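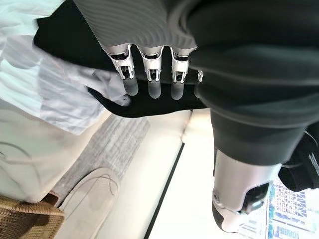
One reader wrote in after the last newsletter to say that she folds everything in thirds, has done it for years, and still ends up with a shirt pile that slides off the shelf like a deck of cards. She wanted to know what she's doing wrong. My first answer was "probably nothing, buy a deeper shelf," but then I had a big heap of laundry of my own to get through, and I started paying attention to what my hands do, and now you're getting a whole item out of it. Sorry, sock people, your turn comes in September.

So, shirts. My trouble was always the loose, light ones, the white ones with a faint stripe that you pull on when it's too hot for anything else. They're lovely to wear and a misery to fold. The fabric won't lie still. You smooth one side and the other side creeps, you tuck a sleeve in and it puffs back out, and by the time you've got something like a rectangle the collar has gone off in its own direction. I used to give up and hang them all, and then my closet rod was so packed that the shirts got creased on the hangers anyway, which felt a bit insulting.

What changed things for me was getting off the bed. I'd folded on the bed my entire life! It's the natural place to dump a basket, sure, but a mattress gives under your hands, so every time you press a crease in, the whole thing dips and the crease wanders. Any hard, flat surface is better. A table is best if you've got one free (I usually don't, mine is covered in seed packets and mail). A clean stretch of floor near a window works really well too, if your knees are up for it. I put a small mat down for the knees and go. The daylight is half the benefit, because on a white shirt with a pale stripe you can hardly tell a fold from a wrinkle under a ceiling bulb, and by a window you can.

And the stripe is your friend, by the way. I can't believe how long it took me to work this out. If the shirt has any kind of stripe running top to bottom, you've got a ruler printed right on it. Fold along one stripe on the left, fold along the matching one on the right, and your sides come out parallel without any fiddling. If they look off, follow the stripe with a fingertip and you'll find where it bent.

Back to the sliding pile, though. I wrote back to ask how she finishes the fold, and she said she does the thirds and then folds the shirt once across the middle. I think there's the culprit – all the bulk ends up at one end, the collar end, so each shirt is a little wedge, and a stack of wedges facing the same way is a slide. Two fixes. You can alternate them, collar left, collar right, all the way up, and the stack comes out level (it looks slightly messier from the front and I have decided not to care). Or you can fold in thirds a second time, bottom up and then over, so the hem tucks in under the collar and you get a fat little packet that stands on its edge. I do the packets in drawers and the alternating stack on shelves.

Now for dark things, which I have strong feelings about. I sort by color before I fold as well as before I wash, and I know some of you think that's fussy. Here's my case. When black and dark gray pieces are all in one crumpled heap you really can't see what's what. I've picked up what I thought was one pair of leggings and it was leggings plus a T-shirt plus a pillowcase, all rolled up together. And if you fold a white shirt on top of a black fleece, you will be picking fluff off that shirt at breakfast. Whites first, then colors, then the dark heap last, and wipe the surface down in between if something's been shedding. I keep an old damp washcloth for that.

The dark heap also gets the shake. Pick each thing up by the shoulders or the waistband, give it one good snap in front of you, and lay it down in the same movement. I used to shake and then sort of drape the piece over my arm while I looked for a place to put it, and it was wrinkled again before it ever touched down. Snap and down! It makes a very satisfying noise too, and it scares the cat, who comes back anyway.

If a heavier piece has been sitting balled up and the creases have really set in, don't fold it yet. You'll just be filing the wrinkles. Lay it out flat, run your palms from the middle toward the edges, and leave it there while you do the next two or three things. A thick knit relaxes quite a bit on its own weight. If it's a woven cotton it won't, and it wants either a spritz of water or the iron, and I'll leave that between you and your conscience.

A word about gadgets, as three of you have asked about folding boards. I tried the Clorkis, the hinged plastic one that you flip in at the sides. It does make every shirt the same size, and if you have open shelves and like that store look, you'll be thrilled with it. For me it was slow with anything soft, because the fabric slides around on the plastic while you're trying to center it. Where it earned its place was with T-shirts, all those thick cotton ones. A reader swears by a piece of stiff cardboard cut to the width of her shelf, and that costs nothing, so I'd start there. The Starnik shelf dividers I mentioned in spring are still holding up, and they're a help with leaning stacks, though if you fix the wedge problem first you may not want them at all.

I did time myself once, out of pure nosiness. A full basket took me 60 minutes on the bed with the TV on, and 40 on the floor by the window with the radio. It wasn't a fair test (there was a very good murder on TV), but I haven't gone back.

Some small things that didn't fit anywhere else:

Button the top button and one in the middle before folding a dress shirt. You don't have to do them all.

Turn dark T-shirts right side out as you take them from the dryer, while you're standing there anyway. Doing it later at the folding stage breaks your rhythm and it's somehow twice as annoying.

Anything with a strap or a long tie, fold the strap into the body of the garment and not around it. Wrapped straps leave a dent across the front.

Linen gets folded the fewest times you can get away with. One lengthwise fold and one across, then lay it on top of the pile, never at the bottom.

If you're folding for a suitcase, forget everything I said about packets and roll the knits. The woven shirts still travel better flat, on top, with a sweater to cushion the fold.

I'd love to hear how the alternating stack goes for anyone with deep shelves, mine are on the shallow side and I suspect it gets wobbly past a certain height. And if you've found a way of folding a fitted sheet that works on a floor as well as it works in a video, please write in, I have a linen cupboard full of what can only be called bundles. Same reply address as always.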